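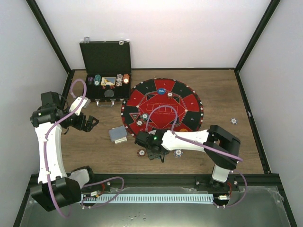 Muss man für einen Pokerabend alle Chips aus dem Koffer nehmen?
Für eine kleine Runde reicht ein Teil davon. Der Rest bleibt in den Fächern und dient der Bank zum Wechseln.

Kursunterlage Spielmaterial, Einheit 2: Koffer, Matte und Karten
Spielekreis Nurstead, Stand: 3. Mai 2025

Liebe Teilnehmerinnen und Teilnehmer,

beim letzten Mal ging es um die Reihenfolge der Blätter, und einige von euch haben sich gewünscht, dass wir vor dem eigentlichen Spielen noch eine ruhige Einheit zum Material einschieben. Das machen wir sehr gern! Wer weiß, wo im Koffer was hingehört, sitzt nachher viel entspannter am Tisch, und das Aufräumen geht am Ende fast nebenbei.

1. Der Koffer

Stellt den Koffer an den Rand der Spielfläche und klappt den Deckel ganz auf. Die Chips stehen nach Farben sortiert in ihren Fächern, und genau so sollen sie später auch wieder hinein. Der Dealer-Button hat in unserem schwarzen Koffer eine eigene runde Vertiefung. Er geht erfahrungsgemäß als Erstes verloren – also bitte nach der letzten Hand gleich zurücklegen und erst dann über das Spiel diskutieren (ich weiß, das fällt schwer).

Welche Farbe welchen Wert hat, ist nirgends für alle Zeiten festgelegt. Wir sprechen das vor jeder Runde laut ab und schreiben es auf einen Zettel, der für alle lesbar neben der Matte liegt. Für unsere Übungsrunden bekommt jeder 15 Chips. Das klingt nach wenig, ist aber zum Lernen angenehm, und man behält die eigenen Stapel gut im Auge.

2. Die Matte

Unsere runde Matte in Rot und Schwarz kommt in die Mitte, und zwar so, dass alle bequem heranreichen. Wenn sie sich nach dem Auspacken wellt, streicht sie von innen nach außen glatt und beschwert den Rand eine Weile mit ein paar Büchern. Gläser und Tassen stehen bitte nie darauf, auch leere nicht! Eigene Chips stapelt ihr vor euch, Einsätze schiebt ihr ein Stück in Richtung Mitte. Geworfen wird nicht, auch wenn das im Film immer so schön aussieht.

3. Die Karten

Vor dem ersten Mischen schauen wir das Kartenspiel einmal komplett durch, Vorderseiten und Rückseiten. Eine geknickte Ecke oder ein Kratzer auf der Rückseite genügt, und schon erkennt jemand die Karte wieder, vielleicht sogar ohne es zu wollen. Ein dichtes, gleichmäßiges Muster ist da freundlich zu uns, doch Knicke am Rand verrät es trotzdem.

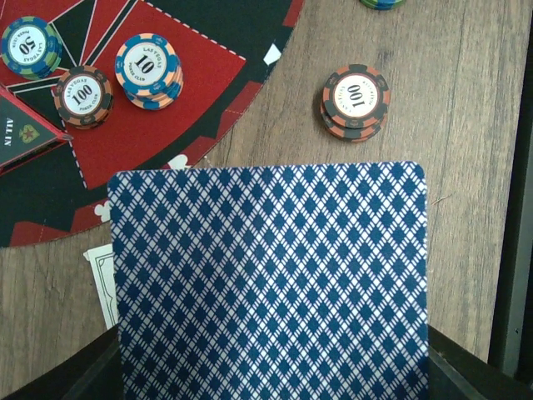 Abb. 2: Spielkarte von hinten, Rautenmuster in Dunkelblau und Weiß.

Beim Austeilen haltet ihr die Karten flach und tief über dem Tisch. Wer sie zu hoch anhebt, zeigt den Nachbarn leicht die Unterseite. Übt das zu Hause ruhig ein paar Minuten am Küchentisch, erst langsam und dann in eurem eigenen Tempo.

4. Übung für zu Hause

Baut den Tisch einmal vollständig auf und wieder ab. Dafür sind 18 Minuten vorgesehen, wer länger braucht, nimmt sich die Zeit. Notiert euch, an welcher Stelle ihr überlegen musstet, und bringt den Zettel zur nächsten Einheit mit. Wir spielen dann unsere erste offene Hand, bei der alle Karten sichtbar liegen.

Suchbegriff eingeben Suchen

Weitere Unterlagen
Einheit 1: Die Reihenfolge der Blätter
Einheit 3: Die erste offene Hand
Merkblatt: Chipwerte absprechen
Leseliste Kartenspiele, Bibliothek Nallgate

© Spielekreis Nurstead | Kontakt | Nach oben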